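Wanted: someone to run our toy library with me (part-time, Samgate)

Posted April 23, 2025

Hello! I run the Plolden Toy Library, which lives above the old chemist in Samgate, and I am looking for a second pair of hands two mornings a week. I've been doing this mostly on my own for a good while and I have reached the stage where I talk to the jigsaws, so it's time.
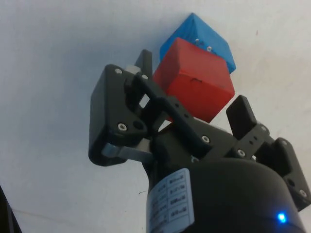
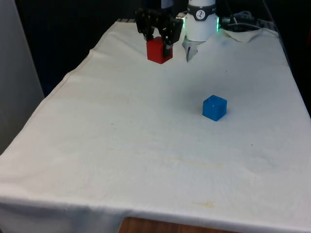
A red cube in both, and a blue one behind it in the first.

If you've never come across a toy library, it works much like the book sort. Families join, they borrow a few things, they bring them back (mostly), and the next family has a go. We have 613 toys on the shelves and 333 families on the books, and last February we went past 2231 loans, which I celebrated with a custard slice and a sit-down.

So what would you be doing? A bit of everything, really. You'd check toys in and out, wipe things, count puzzle pieces, hunt for the puzzle piece that was there when you counted the first time, and chat to whoever comes up the stairs. Some mornings it's packed by ten with buggies all the way down the hall. Other mornings it's you, me, the radio and a marble run that needs gluing. I like both kinds but you may have a favourite.

We use a lending program called Rurano for the loans. It's old and rather fussy and it will not let you undo anything, but I can teach you the whole of it in an hour and I've written the worst bits on a card by the till. If you can send an email you'll be fine.

The hours are nine till one, two mornings a week, term time only. I can be flexible about which two, so tell me what suits you and we'll work it out between us. There may be the odd extra shift in the holidays when we do our big toy swap in the Amato Hall - paid, of course, and there's always cake. Pay is the same hourly rate as mine, and I'll send you the figure with the full job details when you get in touch. You'd have paid holiday, and you can borrow toys for nothing if you have small people at home (or if you just like trains, I'm not going to ask).

I don't mind what you've done before. Shop work, childminding, a library, raising your own lot, it all helps. What I do need is someone who turns up on time, is kind to tired parents and doesn't get flustered when three toddlers want the same fire engine. You'll need to manage the stairs with a box in your arms, as there's no lift and I've given up asking the landlord for one. You'll also need the usual background check, and we pay for that.

A few things that would make me very happy but aren't musts: being handy with a screwdriver, being able to sew a button eye on a bear, and knowing how to get crayon off varnish. My way involves toothpaste and I suspect there's a better one!

To apply, please don't send me a four-page CV. Write me a letter or an email, a page at most, telling me a bit about yourself, which mornings you could do and what your favourite toy was when you were little. Mine was a tin kitchen with a drawer that stuck. Drop it through the door at Samgate, or use the contact form on the Plolden page and put "toy library job" at the top so it doesn't end up in with the returns reminders.

I'll reply to everyone, though it might take me up to a fortnight if the swap gets busy. After that I'll ask a few people in for a cup of tea and a trial hour on the desk, paid at the same rate. You're very welcome to pop up and have a nose round before you write. Ring the bottom bell, the top one hasn't worked for years.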